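Home > Around the House > Storage > Getting the best out of baskets

Baskets, and how I finally stopped filling them with rubbish

I have a weakness for baskets. If there's one in a shop window I'm in that shop, and for years our house was full of them, every last one stuffed to the brim with batteries, odd gloves, takeaway menus and keys to doors we no longer own. A basket on its own doesn't tidy anything, it just gives the mess somewhere nice to sit! So these are the things I've picked up since, some by reading and most by getting it wrong.

Start with the shelf

Measure where the basket is going before you go anywhere near a shop. I mean the depth as well as the width, and the height up to the shelf above with a hand's worth of room on top, or you'll be scraping your knuckles every time you want a tea towel. Our hall cupboard has a lip at the front that I forgot all about, and I came home with 2 lovely deep ones that wouldn't go past it. They live in the shed now and hold plant pots.

Watch out for sloping sides too. A basket that flares out is wider at the top than at the bottom, so it's the rim you have to measure. Two of them side by side will touch at the top and leave a wedge of nothing between them lower down. I don't mind that on an open shelf, but in a narrow cupboard you might be happier with straight sides.

Natural or synthetic?

Willow and seagrass smell gorgeous and I'd have them everywhere if I could. They don't like damp, though. I had a seagrass one under the bathroom sink from summer until November and when I pulled it out the underside had gone furry. For bathrooms, utility rooms and anywhere near the back door I go for the plastic rattan kind, which you can rinse under the shower and stand on its end to drain.

Dark colours hide more. My friend Genowefa Piątek has all cream ones and they look beautiful, but she also has no dog. 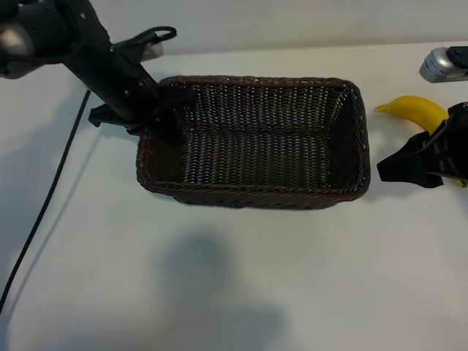
Give it one job and one job only. This made more difference in our house than anything else I tried. The basket by the front door is for post that needs answering, the one in the kitchen is for onions and garlic, the one on the landing is for things going upstairs. As soon as a basket is for "bits" it's finished, you'll never see the bottom of it again.

If you share a house with people who don't read minds, tie a luggage label to the rim. I used to write them in my best handwriting and now I just scrawl. Thread the string through the weave just under the braid, so it can't slide along.

Lining a basket

An open weave lets crumbs and grit through, and anything thin (crochet hooks, pencils, hairgrips) will poke its way out sooner or later. An old pillowcase makes a very decent liner. Push it down into the corners, fold the top over the rim, and put a few stitches through at each corner if you want it to stay put. With rounded corners don't fuss about getting it neat, just let the cloth bunch a little.

For fruit and veg I leave the cloth out, as the air wants to get round them, and put a sheet of newspaper on the bottom. Change it when you change the onions.

Cleaning them

Tip it upside down outside and give the base a good smack. You will be amazed, and possibly a bit ashamed. After that I go over it with the soft brush on the vacuum, inside first, working along the strands and then across them. The corners and the underneath of the rim are where the fluff really digs in, and an old toothbrush is the only thing I've found that shifts it.

Synthetic ones can then have warm water and a squirt of washing-up liquid. Rinse well, shake hard, and leave to dry in the shade. For willow or seagrass use a cloth that's been wrung out properly and let it dry right through before anything goes back in.

If a strand has popped out, don't snip it straight away! On natural ones you can usually damp it, wait a few minutes and tuck it back in with a blunt knitting needle. Plastic strands are stubborn, so I push the end behind the next upright and add a dab of clear glue.

Carrying

Baskets without handles want two hands, one on each short side and ideally a bit underneath. Lifting a full one by one edge of the rim is how braids come loose. Heavy things go in the middle. If you're always hauling it about, buy one with handles and save yourself the bother.

The Saturday empty

Once a week I tip one basket out on the table while the kettle boils. Just the one. Whatever doesn't belong goes back where it lives, and whatever doesn't live anywhere gets a hard stare. Last time it was the landing basket and I found my good scissors, a cinema ticket and 5 single socks, all of them navy.

Next month: what to do with the cupboard under the stairs, if I can get the door open.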